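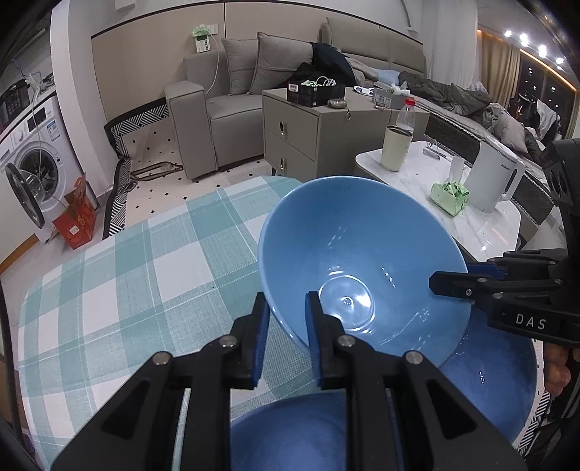
Heriberto Valderrama wrote in to say that he has been promised a machine to do his dishes since he was in short pants, that he is now a grandfather, and that he would like to know whether he should keep buying rubber gloves. He isn't the only reader asking. Our last issue had a short piece on chores and machines, and the mail that came back was so lively (and in two cases so long!) that it seemed only right to give the subject a proper go this time around.

So, where do things stand? The fair answer is that it depends very much on which chore you mean. Floors are in decent shape. Plenty of you have a little round vacuum bumping along the baseboards, and most of you seem fond of it, even when it swallows a sock. Washing clothes was handed over to a machine so long ago that we forget to be grateful, although the part before it and the part after it — the sorting, the folding, the hunting for the other glove — are still as much ours as they ever were.

Dishes are a funny middle case. The scrubbing has been solved for anyone with the space and the plumbing. The picking up and putting away hasn't, and that is the bit Heriberto really minds. Take a plain glazed bowl. You and I lift one by the rim without a thought, tip it, feel it begin to slide, squeeze a touch harder and set it inside its neighbor with hardly a clink. A machine has to be taught every piece of that. Shiny glaze throws the light around, which can muddle a camera trying to find where an edge is. A curved side gives two flat fingers very little to hold on to. And bowls of nearly the same color, one inside another, can look to a computer like one thick bowl with too many rims.

Stacking is harder than lifting, too, and I hadn't appreciated that until I spent an afternoon at the Marulanda workshop, where they were kind enough to let me ask every foolish question I had brought along. Their bench arm, which they call Wistard, can pick up one bowl quite nicely. Putting it down inside a second bowl is where the trouble starts, as the two have to line up and the fingers have to get out of the way without dragging anything along with them. They had run the same stacking job 300 times when I visited, and they were still changing the finger pads. I came home and unloaded my own dish rack with a good deal more respect for my thumbs.

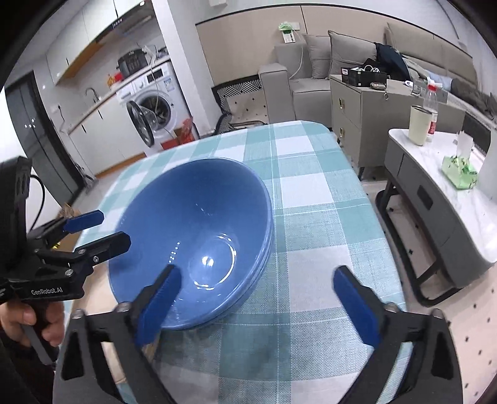
Will a machine be putting away the bowls in an ordinary kitchen soon? For a single kitchen, with the same bowls going to the same shelf, a patient owner may see it within 5 years or so, but a helper that can walk into any house and cope with whatever is in the sink is a good deal further off.

The shop floor is a bit ahead of us at home, as you might expect. Inese Kivi took me through the packing room at Skusden, where an arm has been moving cartons from belt to pallet since last September and does 3,000 of them on a busy shift. It's a pleasure to watch. But every carton is the same size, and every one arrives the same way up, and there is a yellow line on the floor that people stay behind. When a carton comes along with a dented corner the arm stops and waits, and somebody strolls over and sorts it out by hand. Mixed orders, the ones with a mug and a scarf and a jar of something in the same box, are still packed by 11 people at a long table, and Inese has no plans to change that. She tried a trial unit from Nender on the mixed orders and sent it back, with thanks.

I do think we'll get there, for what my opinion is worth, and I'd be first in line for anything that could match lids to containers. In the meantime, Heriberto, I would buy the gloves, and I'd get the long ones with the lining.

More of your letters on this are being held over for the next issue, including a very thorough one on ironing. If you work with machines of this kind, or have let one loose in your own kitchen, do write and tell us how it went, spills and all.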